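Home Shop Rope & Cord Felt & Cloth Reviews Contact

Search products, brands, articles...

Tosten Braided Cotton-Look Rope, Beige and White

5 min read
2025-11-03

Tosten calls this a "utility and décor rope," and I'd be wary of anything sold with both of those words on the label. A rope that ties down a roof load and a rope that holds back a curtain have different jobs. We stock it because people kept asking for it, and it has sold well enough since October that it deserves a proper page in place of the two lines the maker sent over.

It is a braided rope in beige and white, the two colors worked together along the whole length. You buy it in a coil. There are two lengths, 32 feet and 35 feet, and no, I don't know why either. The longer one costs a bit more per foot. Jolanta Kubiak in our returns room thinks the three extra feet were added so the package could say "now longer," and I have not heard a better theory.

What the maker claims

Soft on the hands. Holds a knot. Won't kink. Strength "up to 900 pounds."

I'll take the last one first. "Up to" is doing a great deal of work there. Tosten doesn't say whether that is a breaking figure or a working load, and two emails got me the same leaflet twice. Until they answer, please treat this as a rope for bundling, tying back, wrapping and hanging light things. Don't lift with it. Don't tow with it. Don't hang a swing or a hammock from it, whatever the drawing on the leaflet suggests.

Soft on the hands is true. Compared with the Varero cord we sell one shelf down, it is much easier on bare fingers, and you can pull a knot snug without gloves.

Holds a knot is half true. The braid has some give in it, so a simple overhand knot bites at first and then relaxes if you leave it and handle it a lot. A square knot does better. For storage, I'd wrap the coil with its own end and tie across the middle, leaving both tails long enough to grab.

Won't kink depends on you. Pull it off the coil from the inside and it twists like any other rope. Unroll it and it lies fairly flat.

About the color

Beige and white hides dust and shows coffee. The color also reads warmer or cooler depending on what you put under it, so if you are matching a curtain or a basket, order the short sample first. Pale cord on a pale table is hard to judge on a screen.
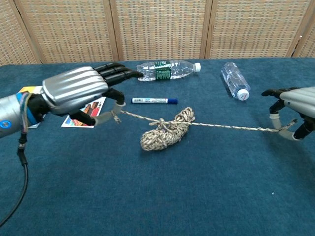 Beige and white braid, coiled and tied with the same rope, on dark teal-blue felt.

Care

The leaflet says machine wash. I would not. Miłosz Kozłowski put a length through a warm cycle in a mesh bag and it came out fuzzy along one side and shorter than it went in. Cool water in a sink, a little dish soap, rinse, then hang it over a rail. Give it a full day before you coil it again.

Cut ends fray quickly. Tape the spot before you cut, then whip the end with thread if you want it to look decent.

How it compares

Varero utility cord: thinner, scratchy, cheaper, better in the garage.
Mousavi twisted rope: nicer to look at, unravels if you glance at it, costs nearly twice as much.
Tosten braided: sits between the two. Good for indoor use, parcels, baskets, tying up blankets.

Should you buy it?

If you want a decent-looking rope for the house, yes, the 32-foot coil. If you want something to trust with weight, no, and I'd say the same of anything that won't state its working load in plain words. Tosten also says the braid survives 2,000 bends without wear. I have not bent it 2,000 times and I don't plan to.

Coils ship from our Custhorpe store. Unopened coils can come back for a refund. Cut lengths can't, so measure twice and add a little for the knots.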